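Home | About | Archive | Contact

Search this blog
Go

Thu 10 July

Giving up the second car

We sold the second car at the end of last summer, and a few people have asked how it went, so I'm writing it down while I still have the figures in front of me.

The old hatchback cost us 3655 in its last full year. That covers insurance, gas, the registration, two tires and a repair to the exhaust that only lasted until spring. I had guessed much less. The payments were long finished and I thought of the car as nearly free.

Trernberg is a small town with one bus line. It runs every half hour on weekdays and stops early in the evening. I work on the far side of the river, 28 minutes by bike if I take the path past the old mill, a bit more with a headwind. I bought a used Kareo bike with a rack and proper fenders, and spent 1085 on it including the lights and a good lock.

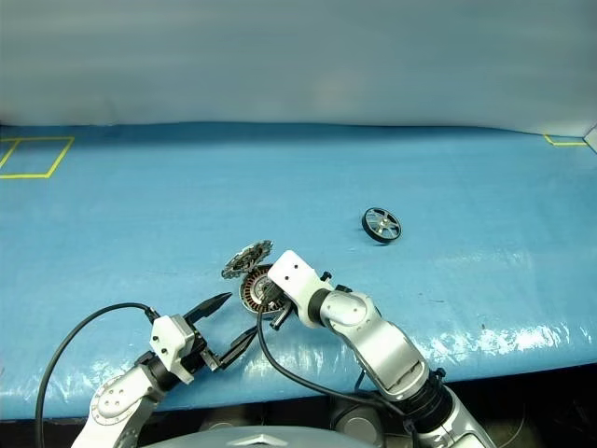 Do we miss the second car?

On Saturdays, mostly. Both of us used to run errands at the same time in different directions, and now one of us waits. We keep a list on the fridge and do everything in one trip, which took a couple of months to get used to.

Winter was easier than I expected. I took the bus on icy days and rode the rest. Rain is worse than cold – I went through two cheap jackets before I paid 100 for a decent one. My shoes still get wet. I keep a dry pair under my desk.

The hard part has been visiting family in Culis. There is no direct bus, and if the car is already spoken for that weekend, the trip means a change at Alva with a long wait on a bench. We've rented a car for it twice. Even with the rentals added in, we are well ahead.

I need to replace the chain before the end of July, and the back brake squeals.

Recent posts
The bus timetable changed again
What I carry in my saddlebag
Repainting the back steps
A weekend in Alva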